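Search this site Type and press enter

Small Stages Letter: A Laundry Play in Four Languages

7 min read

I have been writing this letter for three seasons now, and I still get nervous when I must recommend a play that is hard to explain. My friends ask, "What is it about?" and I begin with the wrong thing, and then they go to see a comedy instead. So this month I will try to do it slowly and in the correct order.

The play is called Undden. It is made by the Bruvener company, who perform in a former piano showroom near the river. If you subscribed to this letter last year, you know the company from their winter piece about the ferry strike, which I liked in the first half and did not like in the second. Undden is better. I think it is the best work they have done, and I have seen all of it except one short piece that played only for two nights while I was away visiting my sister.

The title is not a word in any language. Shu-fen Chow, who wrote the play and also directs it, explained to me that it is the name of a town which the characters remember differently. There are five characters. They all say they come from Undden. One says it has a harbor, another says it is in the mountains and you cannot even smell the sea. They work the night shift together in a hotel laundry, and they talk while they fold sheets, and little by little you understand that each of them is describing a place that is lost for them in a different way.

I should say that this sounds sadder than it is. There is a lot of laughing. In the first scene a new worker arrives and the others teach her how to fold a fitted sheet, and each one is certain that the others do it wrong. The argument goes on for a long time, in four languages, and you do not need to understand any of them except English to follow who is winning. The woman sitting beside me laughed so much that she had to give her drink to her husband.

The play runs 55 minutes without a break. Many small companies now make short plays because they must share the room with another show on the same evening, and often you can feel that something was cut. In Undden I did not feel it. There is only one place, near the end, when the hotel manager comes down to speak to the workers, where I wished for a little more time. He enters, he gives his news, he leaves, and the others have only two or three lines to answer him. I asked Ms. Chow about this and she told me that the scene was longer in the spring and that she made it shorter because the audience began to wait for the manager to become kind. She did not want them to wait for that.
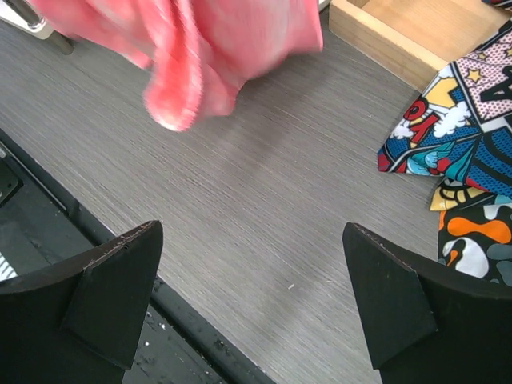

ASTORIA, Oregon, January

I met Ms. Chow at the theater before a rehearsal, at ten in the morning, when the heating was just turned on. She kept her coat on for the whole conversation. She grew up speaking Taiwanese with her grandmother and Mandarin at school, and she learned English from the age of eleven. She says she writes the first version of every scene in whatever language comes, and afterwards she decides who will speak it.

"People think that I choose the language for the meaning," she told me. "Mostly I choose it for the speed. There are things you can say very fast to your grandmother. In English I would need a paragraph, and the scene would be dead before I finish."

As a person who also writes in a language that I learned late, I understood this very well. I asked if she worries that the audience will miss something. She said of course they will miss something, and that they also miss things in plays which are all in English, but in those plays they do not notice it.

There are no translated titles on a screen. The company tried them at an early reading and everybody looked at the screen and not at the actors. Now there is a small sheet in the program with eleven sentences on it, and you may read it before or after. I read it after. Two of the sentences I had guessed completely wrong, and I must say that I prefer my wrong version of one of them.

The cast is very even. I do not want to choose one actor and forget the rest, but I will mention the oldest of the workers, who is on the stage from the first minute and says almost nothing until the middle of the play. Then she has a speech about a bus that used to come to the town twice a day. It is only a list of the stops. She says the name of each stop and a few words about who got on there. By the fourth or fifth stop the room was very quiet, and I noticed that I was holding the program with both hands.

The sound is by a two-person group called Evel, who recorded real dryers and slowed them down. Sometimes it is like wind and sometimes it is like a large animal sleeping. On the night I went it was a bit too loud during the quiet conversation by the door, and I lost some words. I was sitting in the second row on the left, so perhaps it is different on the other side. I told this to the person at the desk and she wrote it down, and I hope it did not sound like a complaint.

I want to say something about the building too, because readers often write to me with practical questions. The Abbasi Rooms (everybody in town still calls it the piano shop) has an entrance with two steps and a ramp on the side street. The ramp door is locked until half an hour before the show, so please do not come too early in the rain and stand there as I did. The chairs are different from each other. The ones with arms are more comfortable, but they are all in the back. There is a coat rack and a small bar which takes cards and has tea, beer, and one kind of cake.

For those who care about numbers, and I know that some of you do because you ask me, the company gave me the figures from the autumn run. They sold 802 tickets for Undden in its first month. This is a good result for a room of this size, and it is the reason they could bring the show back this winter. For the rent of the room and the equipment they still need to find around 2941 dollars before the spring, and there is a box for donations next to the coat rack. I put in what I had in my pocket.

I also promised to answer a letter. A reader asked me why I almost never write about the big touring musicals, and if I think I am too good for them. I do not think so. I saw one in the autumn with my nephew and we both enjoyed it, he more than me. But the big shows have posters on the buses and a page in the newspaper. A play in a piano shop has a sheet of paper in the window of the bakery. I have one letter each month and I would like to use it where it changes something, even if it is only ten people more in the chairs.

Now, who should go? If you like a story where everything is explained at the end, I think you will be a bit angry with Undden. My neighbor was. She said, "But where is the town?" and she asked me this again the next morning when we met at the mailboxes. If you have ever argued with your family about how a house looked, or what color the kitchen was, you will probably feel at home. I would not bring children under twelve. There is nothing bad in it, but there is much talking, and in one scene the lights go out fully for a long moment.

The show starts at 7 in the evening and late guests are not allowed in until the end of the first scene, so they would miss the fitted sheet, and that would be a pity. Tickets are sold at the door and at the bakery across the street. There is one price for everyone on most evenings, and on the last evening of the run you pay what you can. After that performance Ms. Chow and the actors will stay to talk with the audience, and she asked me to tell you that questions are welcome in any language, but that the answer may come in a different one.

Next month I will write about a puppet company that has written to me three times, very politely, and that I have not visited yet. I have already bought my ticket.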